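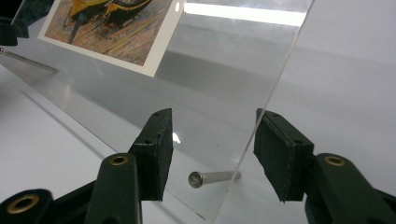 Can a machine do household or shop-floor chores yet?

A few of them, under supervision, in a room that has been set up for the purpose. A machine that handles one object well will often fail when the object is turned, moved to a different shelf or replaced with a slightly larger one. General help around a home or a small shop is still some years away, and we do not give a date for it.

About Zesden

Zesden is an independent institute that studies how well machines carry out everyday manual work. We were founded by Kerstin Haugen, who remains our director, and we work from a single site on the upper floor of the Nieminen building. Our funding comes from member companies and from fees for testing. Members do not see one another's results, and they may not edit ours.

What we study

Our work covers ordinary tasks: folding towels, loading a dishwasher, restocking a shelf, wiping a counter, putting together a small display stand. Each task is written out in plain steps before any machine attempts it. People then perform the task by hand and with hand-held grippers, so that we have a fair standard to measure against.

Clear materials receive particular attention. Acrylic sheets, glass and plastic film are common in shops and kitchens, and they are hard for a machine to see. A sheet may show only as a bright edge or a reflection of the lights overhead. It must also be held firmly enough not to slip and gently enough not to mark.

The Ernska record

Our main body of work is the Ernska record, which now holds 3,292 attempts at household and shop tasks. Of these, 2,128 were completed without a person stepping in. We ask readers to treat that figure with care — most of the completed attempts come from simple tasks on a clear, well-lit surface. Failed attempts are kept in the record and published with the rest.

Our people

Ingvild Wallin leads the testing group and is responsible for the written task steps. Dr. Haugen oversees the institute's reports and its agreements with members. Operators are trained in house over 3 weeks and work in pairs.

Working with us

Companies that wish to submit a machine for testing should write to the testing group and state the task they have in mind. Retail enquiries are handled under our Grerus program, which is open to shops of any size. Visits are held on Monday afternoons by appointment.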